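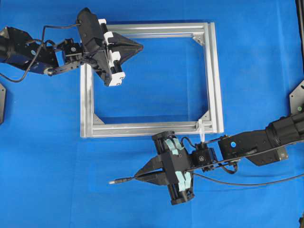

Plutarano Frame Handling, teleoperated demonstrations

Dataset card and README
Last updated: 24 July 2025
Maintainer: Amerley Ankrah
Contact: open a ticket on the Plutarano tracker, label "frame-handling"

Summary

Demonstrations of a two-arm tabletop setup handling rectangular frames made of slotted aluminum profile. All motion was produced by a person driving both arms by remote control. There are no scripted or policy-generated episodes in this release. The data is meant for imitation learning on contact-rich handling of rigid metal parts, where both grippers have to stay coordinated because they hold the same object.

Task

The frame starts flat on the table. The operator brings one gripper to the top bar and the other to the bottom bar, closes both, lifts the frame clear of the surface, turns it a quarter turn in the plane of the table, and sets it down again. An episode ends when both grippers are open and no longer touching the frame.

There are 6 task variants. They differ in starting angle, in which arm makes contact first, and in whether the frame is lifted or only slid. The variant name is stored in the episode metadata under "variant".

Contents

Sessions: 31
Episodes per session: 50
Operators: 2 (Theophilus Adjei and Yaa Yakubu)

Each session was driven by one operator from start to finish. The operator is given as "op_a" or "op_b" in the metadata. The two have clearly different styles. op_a approaches with both arms together, op_b tends to settle the left gripper first. If your model has trouble with the two modes, train on one operator before mixing.

What is recorded

Joint positions and velocities for both arms
Commanded joint positions, as sent by the leader side
Gripper opening, commanded and measured
Color video from the head camera
Motor current for the wrist and gripper joints
Success flag and free-text note

There is no force-torque sensor on either wrist. Motor current is the closest thing to a contact signal and it is noisy on the left arm.

Folder layout

Each session folder holds one subfolder per episode. Inside an episode you will find states.csv, actions.csv, head.mp4 and meta.json. The timestamps in the two CSV files share a clock. The video has its own clock, and the offset is in meta.json under "video_offset". Apply it before you align anything. The loader in tools/ does this by default.

Collection procedure

The operator stands at the leader arms and watches the table directly, not the video. Before each session the arms go to the home pose and the grippers are opened and closed once so the encoder values can be checked. The frame is then placed by hand inside the marked start region for the variant.

Failed attempts were kept. If the frame slipped or a bar was missed, the operator could retry inside the same episode, and the note says so. Episodes stopped by the emergency stop were removed.

The success flag was set by the operator at the end of each episode and checked later from the video by Selvaraj Saha. Where the two disagreed, the video check won and the original value was kept as "success_operator".

Known problems

The grippers cover parts of the frame for much of an episode, corners included. Do not rely on seeing all four corners from the head camera.

Bare aluminum throws highlights along the grooves. Color-based segmentation works well on the blue surface and badly on the bars.

The table covering has faint folds. They shift between sessions, and at least one of our early models used them as landmarks.

Arm cables move through the view. We did not mask them.

Sessions recorded in January used an older gripper calibration. The measured opening reads slightly wide. A corrected column, "grip_meas_fixed", is included for those sessions only.

Splits

Splits are by session, never by episode. Object placement and lighting are too similar within a session for an episode-level split to mean much. The lists are in splits/train.txt and splits/val.txt. Please report on val as given.

Not suitable for

Learning assembly. No fasteners are tightened and no bars are joined in any episode. Frames arrive at the table already put together. For assembly data see the Kershaw set, which uses the same arms and the same file format but a different camera mount.

Changes

Release 2 adds motor current and the checked success flag. Siebe Claeys rewrote the loader, and the old one will not read these files.

License and use

Free for research use inside and outside Plutarano. Commercial use needs written permission. When you publish results, name the release number and the split you used.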